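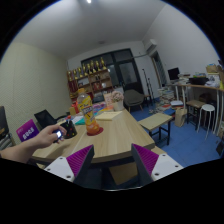 Cekell say their arm will be clearing office tables by February. I've watched the demo twice and I don't believe a word of it.

Friday thoughts, then. A tall clear bottle of orange drink on a round coaster. Picking it up is the easy bit. Is it rubbish or is it somebody's lunch? Does the coaster go too?

Then there's paper. Loose sheets, a pad, printed stuff all over the far end. Show me a machine that can square up a pile without creasing the top one and I'll buy the pints.

Jorham's version took 11 minutes to move 2 mugs. On a bare table, with a bloke stood next to the off switch.

Someone's replied that Nam has "solved" tidying. It's solved putting blocks in a tray.

And the floor! Books and magazines heaped by the wall under the desk. Keep, bin or shelve? I'd have to ask, and I've got eyes.

Dusting round the trophies I'd happily hand over. Eight of them, pointy tops. You go first, Drerkuvham.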